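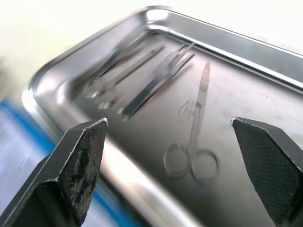

Scissors and tissue forceps in the steel tray, with two ring-handled ones beside them.

Started on the instrument trays at the Stultwood clinic this week. I'm doing the lot before the move to Clernden in November.

The trays were all labelled by hand and half the labels have come off. Clive Garside wrote most of them, so I rang him. He's sending his old list.

Rule for now is handles all at the same end, tips toward the back rim. Saves turning things over when you're checking them off.

Ordered a box of 600 tray labels from Deltis. $114 with postage.

Any scissors that feel stiff at the screw go in the blue bin for sharpening. Don't put them back in a tray.

Next up is the suture drawer. I'll post the new list when Clive's turns up.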